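Zekness Two-Arm Bench Cell

Zekness is a pair of small arms on a shared front beam, with a camera over each wrist and three walls to stop things rolling off into the rest of your life. It ships as a kit in 6 boxes. Musham will assemble it for you for a fee, and having watched people try it themselves, we think the fee is fair.

The arms are meant for light, fiddly work with household objects. They will not lift an engine block. Please stop writing to ask.
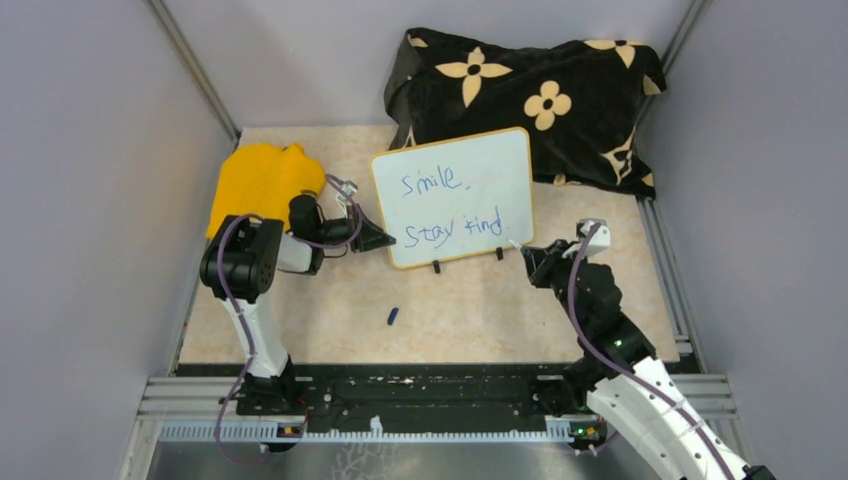 Setup takes an afternoon if you read the manual and a weekend if you don't. Each arm bolts to the beam at the front, and the camera cables run back along the links to the base. Leave slack where the cable goes over the big joint — the purple loop on the left arm is the sort of thing we mean. The tabletop is pale and plain, so a dark blue item left lying on it stands out well enough. The whiteboard and its cheerful advice are not included.

In the box: two arms, two grippers, two wrist cameras, walls, tabletop, and 76 screws, of which you will lose one.

Spare finger sets are sold separately and ship from Grunenthorpe. Orders of 200 or more get a discount and a concerned phone call from Morag Swanson.

Questions about the older Pugh base plate go to Callum Baxter. It does fit, with the adapter — he would just like you to measure first.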